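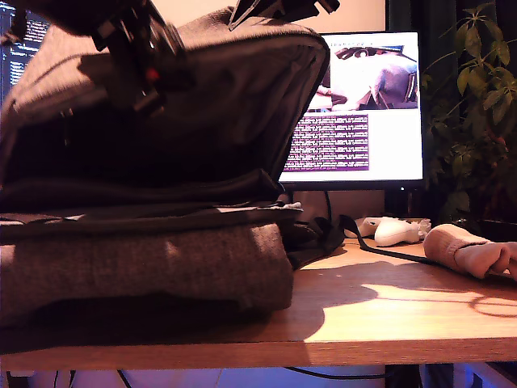
Back to the office after a year and a half: what are you carrying?

mapleturnip
24 Jul 2021
So our office in Narkix opens back up next month and I have completely forgotten how to be a person with a commute. It's 40 minutes each way on the train, and then a walk uphill from the station. I used to do this every day with a laptop, lunch, gym shoes, an umbrella, and whatever else ended up in there, and never thought twice about it. Did a trial run with everything packed and my shoulder was killing me by the second stop!

My question is, do you haul everything back and forth or do you keep a second set of stuff at work? My boss says we get lockers but they're tiny (like, one-coat tiny). I'm leaning toward a second charger and mouse and just carrying the laptop. My husband thinks buying doubles is a waste of money.
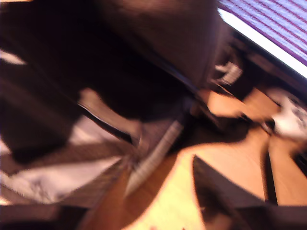
Su-bin Han
Your husband doesn't have to walk up that hill. Buy the doubles. I went back in May and spent 21 dollars on a spare charger, and it's the best money I've spent all year. The laptop is heavy enough all by itself.

oldgregor
Gonna disagree. I had doubles of everything before all this and the result was I always had two mice in one place and none in the other. One set, one bag, done. Get a bag with a hip strap if your shoulder hurts. People laugh at the strap, let them.

Su-bin Han
How do you end up with two mice in one place if you never carry the mouse??

oldgregor
I don't know but it happened constantly.

pennywhistle_k
I'm on the doubles side, mostly. But the thing I'd say to mapleturnip is weigh it all first. I put mine on the kitchen scale, piece by piece, and the water bottle was the worst thing in there, way worse than the charger. I fill it at work now. I also had a hardcover planner in there that I hadn't opened since before the shutdown, so that stayed home.
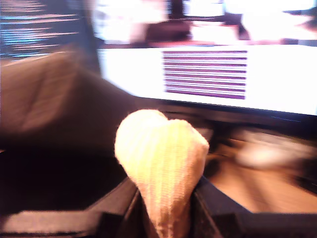
The other thing is food. If your place has a fridge, bring lunches for a few days in one trip and then go light for the rest of the week. You do have to label everything, because somebody at mine ate a whole tub of my soup and put the lid back on.

tomwithan_h
Has anyone tried the Wavari bags? They want 350 for the big one and I can't decide if I'm being sensible or just excited to leave the house.

oldgregor
Excited to leave the house. My Gosska was from a clearance bin and it's outlasted two jobs.

mapleturnip
OK, update, and thank you all! I did the scale thing and my bag was ridiculous. There was a full-size bottle of lotion in there from 2019. I've ordered a spare charger and I'm going to try going without the gym shoes for a while, which my gym membership will not enjoy. 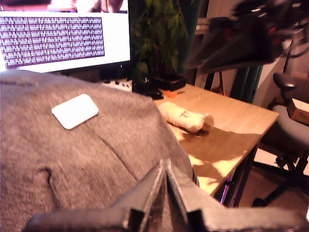
I'm also having second thoughts about the umbrella. It rains here a lot in the fall, but the walk is short and I do have a good coat with a hood. Might leave the umbrella at work and take my chances in the mornings. oldgregor, I looked up hip straps and I can't do it, I'm sorry.

oldgregor
Your loss. Come back in October and tell me how the shoulder is.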